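Subject: Re: [zamcombe-refill] August order, bottles and the new rinse

> Has the August order gone in yet? I missed the last one and I'm down to
> the dregs of the dish soap. Also, I still have a bag of old bottles under
> the sink from before we started with Fakhoury. Can I bring those, or do
> they have to be the ones we bought from the group? The labels are still
> on most of them and I don't want to spend an evening scraping if they
> are going to be turned away at the door.
>
> One more thing, the laundry liquid seems thinner than it used to be.
> Same product?

The order has not gone in. It goes to Fakhoury on Wednesday at noon, so anything that reaches me before then will be on it. Delivery is normally the week after. I will write to the list when the drums are here.

I'm answering the rest at some length because I have had much the same message from several households this month.

What is on the order

1. Dish soap, unscented. Same as before, and the price per liter has not moved.

2. Laundry liquid. We have switched from the Prarkex to the Nustura. It is thinner, you are right about that. The dose is different too: 30 ml for a normal load, 90 ml for a very dirty one. The measuring marks on the old caps don't match, so please go by milliliters. A kitchen measure is fine as long as it stays with the laundry things afterward.

3. Bottles. Bring your own. They do not have to come from the group. Any plastic bottle that held soap, shampoo or detergent will do, and the old label can stay on if you write the new contents across it in marker. What I can't fill is anything that held bleach, drain cleaner, motor oil or weed killer, even if it was washed several times. Squarish bottles are easier for us than round ones, as they sit flat against each other in the crate. Let them drain and air with the cap off before you bring them. 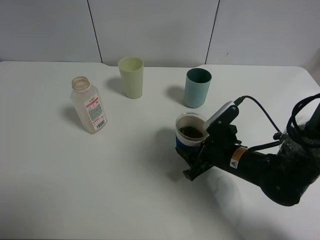 4. Cups for scooping powder. The washing soda and the citric acid are scooped, and each has its own cup. Please don't move a cup from one tub to the other. Last spring the soda got damp citric acid in it and the top of the tub fizzed up and set into a crust. We threw out a good part of it.

5. White vinegar. Only if there is enough interest. The smallest size they will deliver is bigger than we got through last winter, and it was taking up floor space until June.

The rinse

We used to ask for a hot rinse and a day of drying. With the Nustura a hot rinse is not needed and can warp the thinner bottles. Use lukewarm water, half fill, shake, empty, and repeat until there is no foam. Then stand the bottle upside down overnight. If there is water left in the bottom when it is filled, the liquid separates after a couple of weeks. It still washes clothes but it pours badly – mostly water first, then a lump.

Pump tops are the awkward part. The tube holds old soap for a long time. Pump clean water through until it comes out clear, or just bring the bottle with a plain cap and swap the top at home.

Paying

Total for the last order came to 71 dollars over what was paid in. Most of that was people taking an extra liter at the end and meaning to settle later. If that was you, please put it in the envelope next time you come. I would like to start this order level. From now on, write down what you take on the sheet by the drums before you fill, and pay for that amount.

I was also asked if we could go back to Prarkex, which some of you liked better on towels. I have no objection, but Fakhoury only carries it in the large drum now and we would have to finish one before opening anything else. If enough of you want it I will price it for the fall.
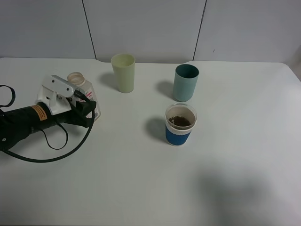 Can I get a bottle filled if I can't make the pickup evening?

Leave it in the crate by the side door with your household's name and the contents written on it, and it will be filled with the others and left in the same place. Put the cap in a bag taped to the bottle so the two stay together.

Replies to the list are fine for orders. For money, please write to me off list.

Zamcombe refill orders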